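## Drarkell Laboratory Expands Its Teleoperation Program

The Drarkell Laboratory has completed the first phase of its two-arm demonstration program, carried out jointly with the Forsyth Institute for Applied Automation. Staff operators recorded 293 accepted demonstrations during the phase, all of them made by remote control at the laboratory's tabletop stations. Recording for the second phase began in May and is expected to continue through the end of the academic year.

The program concerns the sorting and placing of small household items, with fruit, plates, and baskets as the principal objects. An operator seated at the Vasero control desk guides both arms at once, and the positions of the joints and grippers are stored together with the camera views. The recordings are then used to train Nilto, the laboratory's control software, which is intended to carry out the same tasks without an operator.

Work in the first phase was limited to one arm moving at a time. Under the revised protocol, operators may use either arm or both, and they choose for themselves the order in which items are handled. Ilídio Sampaio, who directs the program, requested this change after a review of the early recordings. "The first set was very orderly, and the software learned to be orderly in exactly one way," he told the spring meeting of the advisory board. "We need the ordinary variety of a person clearing a table."

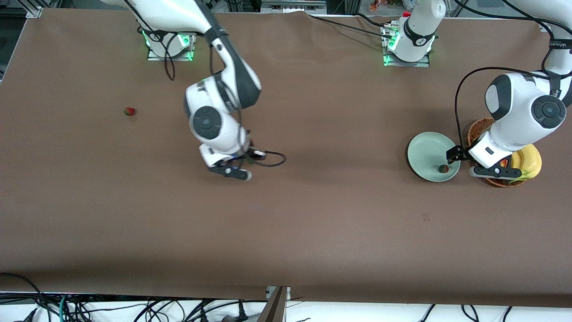

*The two-arm station, with the left gripper lowered over the woven basket. A strawberry lies on the open paper at the other side of the table.*

The table covering at each station is smooth brown paper. Operators are asked to report tears or creases to the station lead before the next recording begins. Plates and baskets may be exchanged between sessions but should not be moved by hand while a demonstration is in progress. A recording in which a person reaches into the work area is to be stopped and marked as incomplete.

Operators new to the program complete four supervised sessions before recording on their own. Each session lasts 30 minutes, followed by a review of the recordings with an experienced member of staff. Particular attention is given to the approach to an object, where new operators tend to hesitate, and to the release, where they tend to hurry. Demonstrations that include a missed grasp and a second attempt are kept, provided that the operator has marked them as such.

The target for the second phase is 700 accepted demonstrations. The Forsyth Institute will receive copies of all recordings and will conduct its own evaluation of Nilto on a station of matching design. Results from the two sites will be presented together.

Members of staff who wish to train as operators should write to the program office. No previous experience with robot arms is required. Requests for station time from other research groups will be considered once the second-phase schedule has been confirmed, and should state the objects to be used and the number of sessions needed.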